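Ameck Two-Arm Packing Station
Set-up and Daily Use Guide

Section 4: Bringing the station into your packing room

If you have come to this section straight from the wiring pages, well done, the fiddly part is behind you. What follows is for the people who will spend their days next to the station: packers, line leads, and whoever looks after the rota. Please read it all through once before you switch anything on, ideally with a cup of tea and a colleague or two, and then come back and work through the steps in order.

The station handles small wrapped goods, snack packets for the most part, and it is sold for benches where one packer would otherwise fill and empty trays all shift. It still needs a person beside it. In our experience at the Sadinholm site the job changes more than it shrinks: there is less reaching and bending over the bench, and more checking, topping up and deciding what to do with a packet that has been creased.

4.1 Laying out the work floor

1. Check that both arm plates are bolted firmly to the front rail, and that the cables have enough slack to follow the arms without snagging.

2. Put the tray on the floor where both grippers can get to it. Near the middle suits most people.

3. Put any desk items you want the arms to work around towards the back. A stapler and a pot of pencils are quite all right, and many teams like to practise with them in place, as a real bench is seldom bare.

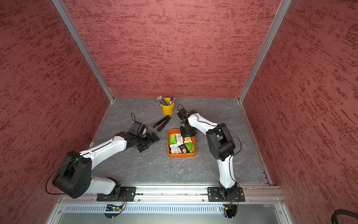
4. Close the job sheet on the screen and choose "New layout". The station will take a minute or so to settle on what it is looking at. Leave the tray alone while it does this.

Note: A new layout is needed whenever you swap to a different tray. You don't need one for a different flavour in the same size of wrapper.

4.2 The first shared shift

We recommend that the first shift is run at the slow setting, code 215, with the usual packer standing by and nothing urgent on the order book. It feels terribly slow, we know, and somebody will certainly say they could have done it three times over by now. Let them say it. The slow shift is there so that people can learn how the arms move and get used to having them close by, and we have seen it save a good deal of worry later on.

1. Press the green start key and step back to the line you have marked on your own floor.

2. Watch how each arm comes in over the tray. They reach in from opposite sides, and new operators tend to watch one and forget the other.

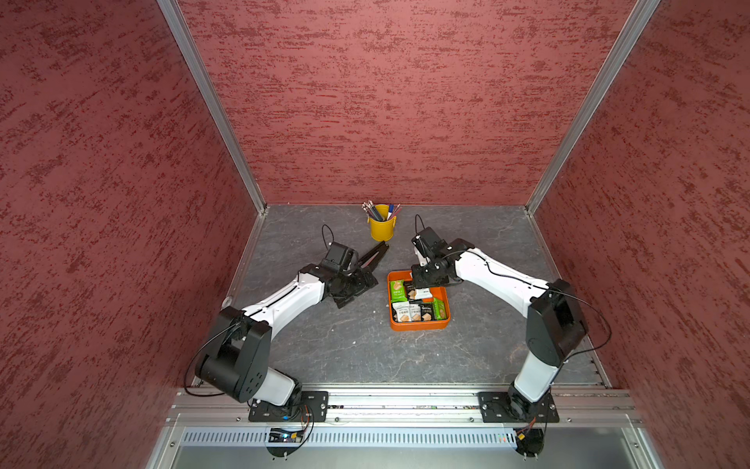 It helps to have the packer talk out loud during this stage, saying what they would pick next and why. Jot these remarks down. At Barrios, where the station went in last September, the packers' notes led to a different running order on two lines, and the arms were changed to suit the people instead of the other way round.

3. After 500 picks the screen will offer the normal setting. Accept it only if the packer is comfortable. There is no penalty for staying slow for another shift.

Caution: Never reach into the enclosure to straighten a packet while the start key is lit. Press pause, wait for both arms to stop, and then reach in.

4.3 Packets outside the tray

Sooner or later you will want the station to work with packets set out on the floor beside the tray, either for sorting or for a mixed order.

1. Press pause and lay the packets flat, printed side up, in rows.

2. Leave a finger's width between them where you can. Packets that touch are often picked up in pairs.

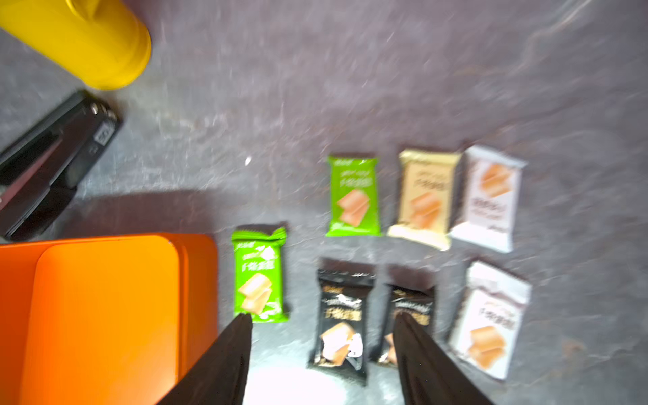
Rows needn't be perfect, and a slight slant does no harm at all. What does cause trouble is a wrapper with a folded end, so smooth those out with your thumb first. The Taltora wrist view on the side screen is handy for this, and most packers soon prefer it to leaning over the rail.

3. Press resume. If the screen shows message 814, a packet is lying too near the wall. Pause, move it inwards and resume.

4.4 Checking inside the box

1. Switch the side screen to wrist view.

2. Look for packets that are standing up against the side. They can be left if the order allows it, or laid flat by hand with the station paused.
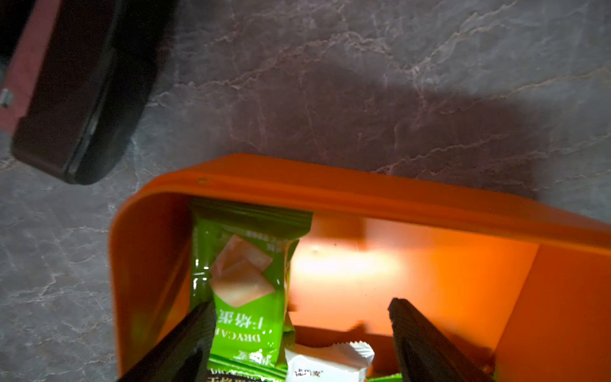 3. Record any damaged wrappers on the shift sheet, form 3308, with the time and your initials.

4. Change over with the next operator in person. A few words about how the arms have been behaving are worth more than the sheet on its own, so please allow time for this in the rota and count it as working time.

Section 5 covers cleaning the gripper fingers and the wrist lenses.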